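Trondex Kitchen Set: Gallery

Posted 2019-12-22

Trondex is the simulated kitchen we use to gather examples for the Bevan grasping model. Everything on this page was rendered by Britadik, our in-house simulator. The current release holds 1587 episodes, of which 691 involve a cutting board or another flat object. Each episode is driven by a person at a desk with a pair of hand controllers, and the simulator stores the wrist view, the joint positions and the gripper opening at every step.

The views are kept as the model receives them. We do not crop them or brighten them for the web. Some are hard to read at first because the wrist view sits so close to the objects.

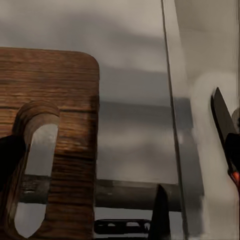
Flat objects took most of our time in November. A board with a handle hole gives the operator a choice: pinch the edge, or put a finger at the hole. We asked for both, and the episode notes say which one was tried. Operators who were new to the controllers mostly went for the edge.

Wood grain, see-through panels and dull metal each get their own render settings. The panels were the slowest to get right. In the early builds they showed no reflections at all, and a model trained on those builds drove the gripper straight into them. The present version has pale streaks and a softer view of whatever stands behind.

Knives are included as clutter. There is no cutting task in this release.

Episode length is capped at 1000 steps. Anything longer is split, and the second part is marked as a continuation. Failed grasps are kept and labeled as failures. Please do not filter them out before you have read the notes file.

The set is divided into 8 parts by task, and each part can be downloaded alone. Tristen, the playback tool, opens any of them and shows the wrist view next to the joint readings. Version 2 of Tristen is required for the split episodes.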